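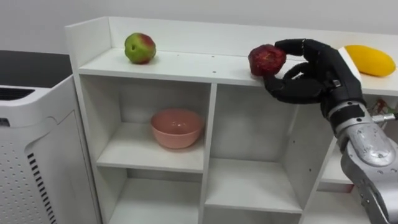
Clerkeck is a two-armed robot built in a shared workshop in Toledo, and also the name most of us use for the loose group that keeps rebuilding it. I've been part of that group from the first bag of screws, so take this article as a member's version. Telma Salinas keeps the official parts list and will happily correct me.

Origins

The project started in April, when Ehsan Ranjbar brought in a pair of secondhand arms and asked who wanted to help wire them up. Josefina Durán did, and so did I. The first working build was signed off on 31/07/2018, with one arm moving nicely and the other one mostly humming.

Design

Each arm ends in a jointed hand with a thumb that closes against the fingers. We tried simple two-jaw grippers first and they're still in a drawer (great for blocks, awful for pears). The control software is called Tamusach. It's Borghild Öberg's work, 3713 lines at last count, and she comments her code better than anyone I know.

The wrist is the part we've redone the most. The early version had 2 mm of play in it, which doesn't sound like much until you're trying to line up a thumb!

Fruit practice

Most hand tuning is done with fruit on top of a white cubby shelf. Apples are the standard piece. They're round enough to roll away if the thumb comes in late, and you can eat the rejects. A mango is harder - it's longer, so the hand has to pick which way to come at it. Bowls go in the cubbies for placing practice, and reaching in under a shelf is a whole different headache from working on top of one.

Irina Pîrvu logs the grasps in a paper notebook. The spring log has 800 of them, 139 marked "bruised."

Name

Clerkeck came from a typo on a shipping label, and it stuck. An earlier name, Stimomen, still shows up in a few old wiring diagrams and on the lid of the toolbox.

See also: Tamusach; Stimomen wiring diagrams; two-jaw grippers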